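Lesezeit: 4 Minuten

Über uns

Die Werkstattgemeinschaft Eltau ist ein eingetragener Verein mit Sitz im ehemaligen Speditionsgebäude an der Hurmonter Straße. Der Verein unterhält eine gemeinschaftlich genutzte Werkstatt für Mechanik, Elektronik und Robotik und steht allen Personen ab 16 Jahren offen. Derzeit gehören ihm 31 ordentliche Mitglieder an, hinzu kommen die Teilnehmenden der Abendkurse.

Entstehung

Hervorgegangen ist der Verein aus einem Kurs über Schrittmotoren, den Theano Lazaridis in den Räumen der Gewerbeschule Eltau leitete. Nach Ablauf des Kurses bestand der Wunsch, die begonnenen Arbeiten fortzuführen. Die Gewerbeschule überließ der Gruppe zunächst einen Kellerraum mit zwei Werkbänken und einer Ständerbohrmaschine. Der Umzug in das heutige Gebäude erfolgte in einem September; die Drehmaschine musste dafür zerlegt und über die Laderampe eingebracht werden. Der Kellerraum dient der Schule inzwischen wieder als Lager.

Räume und Ausstattung

Die Werkstatt umfasst 578 Quadratmeter auf zwei Ebenen. Im Erdgeschoss befinden sich die Metallbearbeitung, der Schweißplatz und die Holzwerkstatt mit Absauganlage. Im Obergeschoss sind die Elektronikplätze, der Raum für additive Fertigung und der Rechnerraum untergebracht. Für Mitglieder stehen abschließbare Materialfächer zur Verfügung. Größere Aufbauten können nach Anmeldung bis zu zwölf Wochen auf der Montagefläche verbleiben - eine Verlängerung ist schriftlich zu beantragen.

Schwerpunkt Haushaltsrobotik

Den fachlichen Schwerpunkt des Vereins bildet seit dem Umzug das Projekt Twal. Gegenstand ist der Eigenbau eines fahrbaren Roboters mit Greifer, der einfache Aufräumarbeiten in Wohnräumen übernehmen soll. Die mechanische Konstruktion liegt in den Händen von Kalevi Kettunen, die Steuerungssoftware verantwortet Yara Nasrallah. Antrieb, Hubsäule und Gehäuse werden vollständig in der eigenen Werkstatt gefertigt; Getriebe und Lager bezieht der Verein von der Firma Narnell.

Ein erheblicher Teil der Arbeit findet am Rechner statt. Bevor eine Greifbewegung auf die Hardware übertragen wird, ist sie in der Simulation zu erproben. Die Arbeitsgruppe hat hierfür eine Sammlung von Räumen angelegt, darunter Küche, Flur und Badezimmer, in denen Gegenstände des täglichen Gebrauchs in wechselnder Anordnung verteilt werden. Das Badezimmer gilt innerhalb der Gruppe als der anspruchsvollste Raum: Die Ablageflächen sind klein, die Oberflächen gerundet, und der verfügbare Platz für das Fahrgestell ist knapp bemessen. Jeder Durchlauf wird protokolliert und in der Gruppensitzung besprochen.

Kurse und Ausbildung

Das Kursprogramm umfasst 19 Veranstaltungen im Jahr. Angeboten werden unter anderem Grundlagen der Antriebstechnik, Löten für Anfänger, Einführung in die Robotersimulation sowie Sicherheit an bewegten Maschinen. Der letztgenannte Kurs ist Voraussetzung für jede Tätigkeit an der Montagefläche. Die Kursleitung obliegt Kgomotso Hlongwane, an die auch Anfragen von Schulen und Ausbildungsbetrieben zu richten sind.

Grundsätze

Konstruktionsunterlagen und Programmcode aller Vereinsprojekte werden offengelegt. Der Verein verfolgt ausschließlich gemeinnützige Zwecke. Auftragsarbeiten für Dritte werden nicht angenommen, eine Beratung bei Eigenbauten ist im Rahmen der Öffnungszeiten jedoch möglich. Für mitgebrachte Geräte übernimmt der Verein keine Haftung.

Mitgliedschaft und Besuch

Interessierte können die Werkstatt während der offenen Abende ab 18 Uhr ohne Voranmeldung besichtigen. Der Aufnahmeantrag liegt am Eingang aus. Über die Aufnahme entscheidet der Vorstand unter dem Vorsitz von Tamer Atallah. Schülerinnen, Schüler und Auszubildende zahlen den halben Beitrag.

Kommentare (3)

Rolf B.
Gibt es für die Simulation Mindestanforderungen an den eigenen Rechner? Meiner ist schon etwas betagt, und ich würde ungern vergeblich zum Einführungskurs kommen.

Werkstatt Eltau
Sehr geehrter Rolf B., für den Kurs stehen Geräte im Rechnerraum bereit. Für die Arbeit zu Hause erhalten Sie dort eine Liste der empfohlenen Ausstattung.

mechthild_k
War beim offenen Abend und habe mir die Hubsäule zeigen lassen, sehr geduldig erklärt. Die Parkplätze hinter dem Gebäude sind übrigens nur über die Rampe erreichbar, das sollte auf die Seite. 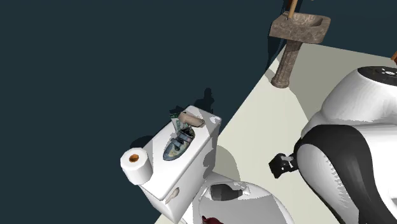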